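Search this site
Go

Munro tool library reopens in a bigger room, and the shelves are already filling up

The Munro tool library is open again! After a winter of packing boxes and painting walls, the lending desk moved in February from its old corner behind the Drelatside market hall to a proper ground-floor room on Esia Street, and the new place is a joy to walk into. There is daylight, there is a ramp, and there is finally enough space for two people to look at a hedge trimmer without one of them having to step outside.

Anyone who lives in Munro or the villages along the Drelatside road can join. Membership costs 13 dollars a year, and that covers as many loans as you like, up to four items at a time. Drills, sanders and tile cutters go out for a week. Hand tools can stay with you for two weeks, and you can renew by phone if no one else is waiting (and for hand tools there is usually no one waiting, so go ahead and finish that bookcase).

The library has also taken over the old Stisetti hardware store's stock of secondhand tools. Stisetti closed its doors last fall after many years on the square, and plenty of people in town bought their first hammer there. Almost 80 pieces came across in the handover, among them wood planes, bar clamps, a set of carving chisels and a very handsome brace that will need a bit of oil before it goes out on loan. Everything is being cleaned, sharpened and tagged, and new items are going on the shelves each week.

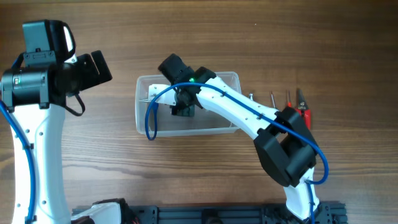 Wood grain on a warm brown tabletop.

Wood is the big theme this spring. The first repair evenings will be all about furniture – wobbly chairs, stuck drawers, tabletops with water rings and old varnish – and you can bring one piece per household, as long as you can carry it in yourself. Helpers will show you how to take a joint apart, clean out the old glue and clamp it back together so it stays square. You do the work and take the chair home, and if you are anything like this writer you will then make everyone in the family sit on it.

Repair evenings start at 6:30 p.m. and run until 9. Glue, sandpaper and rags are provided. Please bring your own gloves if you have them, and wear something you don't mind getting stained. Kids are welcome with a grown-up, and there will be a low bench with small sanding blocks and scrap pine for anyone who would like to make a boat or a birdhouse or just a very smooth piece of pine.

There's more to come after that. A sharpening class is planned for early summer, with room for both kitchen knives and garden shears. A beginners' class on measuring and marking will follow, and it sounds like a treat: how to use a square, how to read a tape without losing an eighth of an inch along the way, and how to lay out a shelf so that it comes out level the first time. Sign-up sheets for both are at the desk.

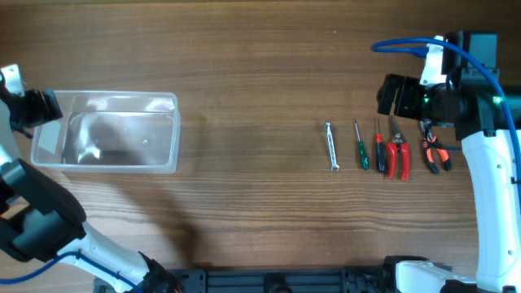 The sharpening class can't come soon enough for Esia Street Neighbor, who wrote to us that the pruning shears at home have been chewing through the roses for years, and who would like to see a second session added in the fall for people who work late.

It's a good suggestion, and the desk tells us a fall date is possible if the first class fills up. So put your name down early, even if you are only half sure.

Donations are welcome too. The library is looking for stepladders in sound condition, long clamps, a decent shop vacuum and anything to do with plastering, the one shelf that is still bare. Power tools need to have their cords and guards in place. Paint, solvents and gas-powered machines can't be accepted, and neither can anything with a cracked handle unless you are willing to come to a repair evening and fit a new one – in which case, please do!

The desk is open in the afternoon from 3 p.m. to 7 p.m. Returns can be left at the side door from noon. New members should bring proof of address.

Contact the newsroom | Copyright Drelatside Local News, all rights reserved | Back to top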